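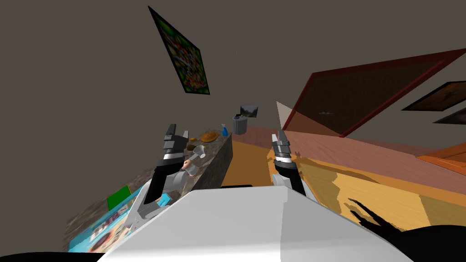 图 2　Otness 双臂仿真厨房,左夹爪旁是透明玻璃杯

左臂超时后继续走:怎么查、怎么恢复

这一节是我三月份重写的,旧版只有一句“如遇异常请重启”,我自己照着做都栽过跟头,所以干脆把整个过程摊开来讲。

先说毛病长什么样。你在 Matić 控制台上按下暂停,右臂老老实实停住,左臂却还会往前蹭一小段,有时候蹭完还抖一下。日志里能看到 cmd_stale 这条警告,后面跟着左臂的通道名。我第一次碰到的时候以为是渲染卡了,晾着没管,结果手指直接插进了台面里,物理引擎把杯子弹到不知道哪儿去了,找了半天(真的在墙后面)。

原因是左臂通道的指令保持时间没有跟着全局设置走。全局超时是 200 毫秒,左臂那份配置如果是从旧工程拷过来的,里面会留着老的保持值,通讯断了以后它还捧着最后一条速度指令不放。Špela Angelovski 帮我对过两份配置,差别就那一行。

注意:在仿真里出这个毛病,顶多是重新加载一次场景。同一份配置要是下发到实机,手臂是真的会继续动的。没做完下面的步骤之前,请把实机输出锁住,别图省事。

恢复步骤

1. 按控制台的“保持”,别按“复位”。复位会让两臂一起回零,左臂要是还挨着东西,会拖着它一起走。

2. 打开“通道”页,把左臂和右臂的指令源都切成“无”。切完看一眼速度读数,两边都应该归零。左边要是还有数,直接断开仿真桥,跳到第 5 步。

3. 确认夹爪周围有什么。夹着或者贴着玻璃杯这类薄壁物体时,先别张开手指,等手臂速度归零再松。

4. 用手动点动把左臂往上抬,速度选最低档。台面间隙读数要大于 18 毫米才能继续,读数是黄色就再抬一点。我一般多抬一些,反正不费事。

5. 关掉任务进程,打开左臂配置,找到 hold_time 这一行,整行删掉。对,是删掉,别改成零。零在这个版本里的意思是“永远保持”,我知道这很坑,已经跟 Irnau 那边提了。

6. 保存,重启任务进程,等 30 秒左右让两条通道都连上。状态灯变绿之前不要发任何指令。

7. 在“诊断”页点“重读配置”,看左右两边的超时值是不是一样。不一样的话,多半是还有一份用户目录下的配置在盖着它,回到第 5 步把那份也改了。

验证:断线测试

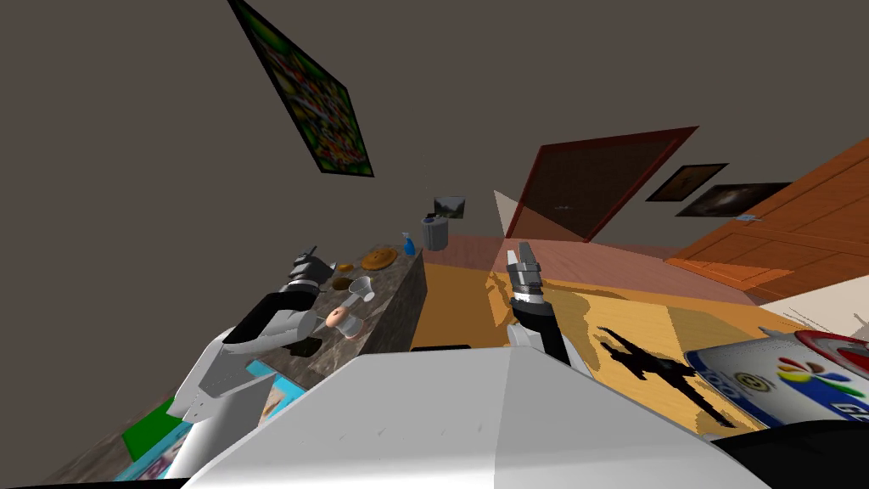
断线测试一定要在低速下做,而且要左右臂分开做,一起测的话警告会混在一块儿,根本分不清是谁的。先让被测的手臂做一段慢速平移,然后从“诊断”页点“模拟断线”,盯着关节速度曲线看它多久掉到零。超时窗口之内归零就算过,拖了尾巴就是没改干净。起点也要挑一挑:像左夹爪这样就悬在台面左边缘上方,粉色糖霜的甜甜圈又离得很近,这种姿态不要拿来做向下或者横着扫的测试,先点动抬高,再把平移方向设成离开台面。台面上有东西不用清场,间隙够就行。

每条手臂测 2 遍,两遍都过才算过。我有次左臂头一遍很漂亮,第二遍又拖尾了,查下来是任务进程没有真的退出,后台还挂着一个旧的。所以第 6 步重启之前,最好去进程列表里瞄一眼。

提示:测右臂的时候左臂也要上“保持”。两条臂共用一个底座模型,底座一晃,另一侧的碰撞警告就可能跟着跳出来,容易误判。看到 base_contact 不用慌,先看时间戳,跟断线的时刻对不上就先记着,测完再单独查。

还是不行怎么办

如果超时值左右一致,断线后左臂仍然往前走,那就不是这一节说的问题了,很可能是 Ilalari 插件在自己重发指令。把插件停用,再跑一遍断线测试。停用之后正常的话,请把插件日志和两份通道配置打包发过来,收件人写 Assunta Gatti,插件这一块现在归她管。日志别只截最后几行,重发的痕迹往往在警告出现之前就有了。

警告:不要用调大碰撞容差的办法让警告消失。警告是没了,手指照样往台面里钻,到了实机上撞的就是真台子。测试没过的配置也不要存成默认模板,下一个人拷走了又得从头来一遍。

全部通过以后,解除实机输出锁定,首次上电仍然用最低速档,手放在急停上,左右臂各做一次断线测试。做完在设备记录里写上配置版本号,下一节的夹爪力标定要用到。

搜索手册　输入关键词　搜索
联系我们 | 版权所有 © Otness 文档组 | 返回顶部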